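Memorial Half-Day and Book of Remembrance: your questions answered

Updated 27 Aug 2020

We've had a good many kind emails since the news about our former Principal, Thaddäus Hämmerli, and we thought it would help to gather the answers in one place. If yours isn't here, do please write to the College Office and one of us will get back to you as soon as we can.

Is the College closed for the day?

No, not for the whole day. Morning classes at both the Gomthorpe and Multby sites will run as usual, and teaching stops at lunchtime so that anyone who would like to come to the gathering can do so. The library stays open until its normal closing time, as we know some of you are working towards deadlines and would be glad of a quiet seat.

Do I have to attend?

Not at all. Many of our newer students never met him, and people remember in different ways. You are very welcome, though, even if you only knew the name from the prize he founded.

Where is the gathering, and can I bring my family?

It will be outdoors on the Multby lawn, with places for 50 people, spaced well apart. We'd love to have families there, but please book through the Office first so that we can keep to the number. If it rains we shall carry on under umbrellas, which he would have thoroughly approved of! There will be music from the El Ouafi Quartet, and 4 short readings chosen by his former students.

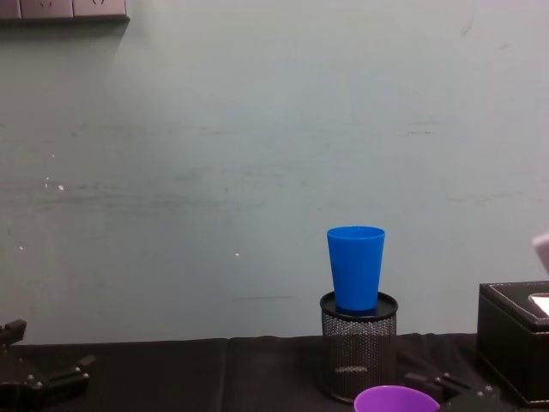
Messages for the book of remembrance can be written by hand at either site or sent to us by email, and we will copy the emailed ones in ourselves, in our best handwriting. Please keep to a page or so if you can, though we shan't be strict about it (some of you have 29 years of stories to tell, after all). The book will lie on a table covered in black cloth, much like the one in the photo, and there will be a chair beside it for anyone who wants to take their time.

Are the flags being lowered?

Yes, at both sites, from first thing in the morning until dusk.

May I send flowers?

That's a lovely thought, but the family have asked for gifts to the Weltetti Travel Fund instead. It helps students who couldn't otherwise afford a term abroad, and he was very fond of it. Envelopes are at both reception desks.

What happens to the book afterwards?

It stays in the library for 7 weeks and then goes to the family. We'll make a copy for the College archive, so if you would prefer your message to be left out of that, just add a line saying so.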